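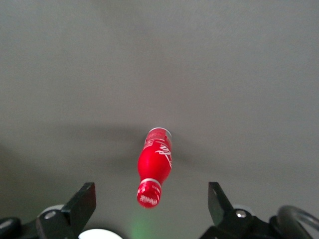 *Red aluminum Coca-Cola bottle with screw cap, lying on a gray surface.*

FUTTHORPE, November 21, 2020 – Koltetti today added a two-drawer tabletop cabinet to its Cinano storage line. Delivery starts in March.

The cabinet is a cube in light oak. Drawers are sized for small household items, including single drink bottles laid flat. Each drawer is rated for 10 kg.

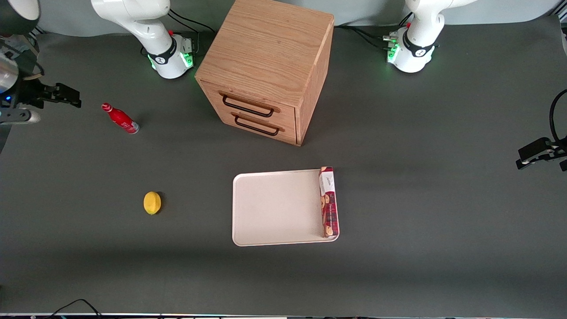
*Light oak cabinet with two stacked drawers and dark brown wire pulls.*

"The pulls are bolted through the drawer front," said product manager Ghazal Parsa. "They can be replaced with a screwdriver."

Trade orders – minimum 20 units – go through Rezaei.

Contact: Afshin Mirzaei, Koltetti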